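Equipment diary, Roltlow workshop: July, gripper replacement and the coming year's budget
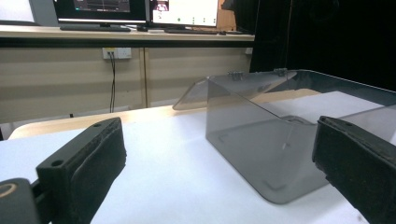

Gripper fingers and hinged acrylic piece at the white table.

The morning was given to the state of the hand-held grippers. The dark foam pad on the left finger appears worn and is slightly frayed along its edges. It was agreed that pads should be entered in the budget as a regular supply and no longer be charged to repairs, where they have been placed until now. The fingers themselves are to be kept.

Istimport has returned its quotation. A complete gripper is offered at 2,154 euros, carriage to Riihimäki included, and replacement pads are sold only in boxes of 44. The Toststead office asked whether a smaller box could be had. The supplier replied that it could not. One box has been put down for the first half of the year, and the remainder will be held in the store cupboard.

The request for 2 further grippers was discussed at some length. The present allowance covers one. The second has been moved to the spring list, subject to approval, and the form must state plainly which tasks would be delayed without it. Work with clear and tinted acrylic should be named first, as it takes up the greater part of the table time.

A sum of 300 euros was set aside for screws, spare cables and acrylic sheet. The hinges will come out of the same line.

Wrote to Istimport at four o'clock to ask how long the quotation stands. The delivery period is also missing from their letter and has been queried. Budget form to be sent to Toststead once both answers are in.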